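Review: Umton hand-held gripper, two-unit kit

Rating: 2 out of 5

We bought the pair in July to record demonstrations for a pick-and-place arm. I've now put 126 hours on them, and one fault keeps me from recommending the kit.

The body is light, the jaws close evenly and the black mesh lining in the centre pad hasn't torn. The square marker block on top is easy to see from across the room, and my forearm copes with a full session.

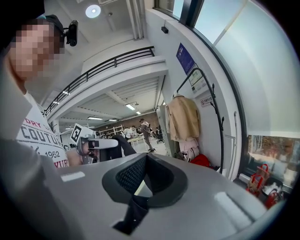

Reviewed by T. Åberg, 19 December 2018

The fault is in the trigger return. At 49 hours the left unit began sticking shut, at first only after a long squeeze, then on most grasps. It pinched my finger hard enough to bruise. There's no release on the outside, so you have to let go of the handle and lever the jaws apart.

Worse, the log kept reporting the jaws as open. We threw out 40 recordings before I caught it — the arm had been learning from bad data.
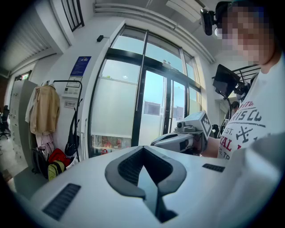

Support and repairs

Ternstead, the distributor, swapped the spring under warranty. The new one lasted 4000 cycles by our counter and then did the same thing. I've since fitted a Tarken spring, which is stiffer and tiring to squeeze, but it hasn't stuck so far.

If you already own the kit, check the logged jaw position against the real one before each session and keep your fingers behind the guard line.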